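Talks > Food and Drink > Speaker notes

Talks Notes Past Evenings Contact

13th October
Aroha Trevaskis

Does the bottle matter? Notes for the sauce and syrup evening

Start without the slides. Ask who has a dark sauce at home they bought because of the bottle. Wait for hands. Put mine up too, or they won't.

The claim I want to pick at is the one on the Grundora shelf card: "clear glass, so you can judge the quality yourself." Read it out slowly. Judge what, exactly? Color? Anything this dark looks the same through glass as it would through a keyhole. I have stood in the shop tilting bottles at the light like everyone else and come home with something that tasted of burnt sugar and salt.

Then the price bit. Bruromel sells a 70 ml taster and a full bottle, and the leaflet says 838 people "preferred the pour" from the full one. Preferred it to what? The leaflet leaves that out. I wrote and asked, and got a coupon. (Pause here, they usually laugh. If they don't, move on.)

Slide up now. Give them a minute with it before talking.
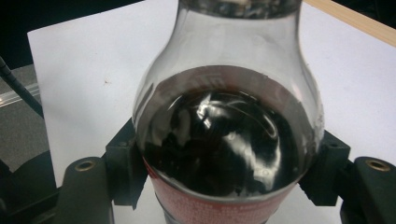
Dark liquid, clear glass, red label with tiny white print.

Ask the room what they can tell about the contents. Someone will say "it's thick." Push them a little. A glossy top is a glossy top, and plenty of thin things shine under a ceiling light. Someone else will mention the reddish-brown line where the liquid meets the glass. Good, take that one seriously: a thin layer at the edge lets more light through, so that is where you get any color to look at. It still says nothing about taste. There are a few small bubbles or bits of foam on one side too, and I would be wary of anybody who reads quality into those.

Labels next. The rows of lettering are too small for me to read on the slide, and I have my good glasses. My complaint is a general one: the part you need when you are choosing is set in the smallest type, on a curve. Rosser at least prints its ingredients on a flat tag. I don't love the sauce.

Shape. The wide shoulder and narrow neck get sold as "control." I tried 4 bottles at home with cold sauce and I'd call it a draw. The Linder one dribbled, but I had overfilled it, so leave Linder alone unless asked.

Tasting: plain saucers, bottles under the table until everyone has written something down. Water between sips – the crackers last time were too salty and spoiled it. Pass the saucers left to right. Don't let the front row start early.

If someone brings up dark glass and light damage, say fair point, and ask how long a bottle lasts in their house. Mine is gone in weeks.

Questions until the tea is ready. Collect the pencils.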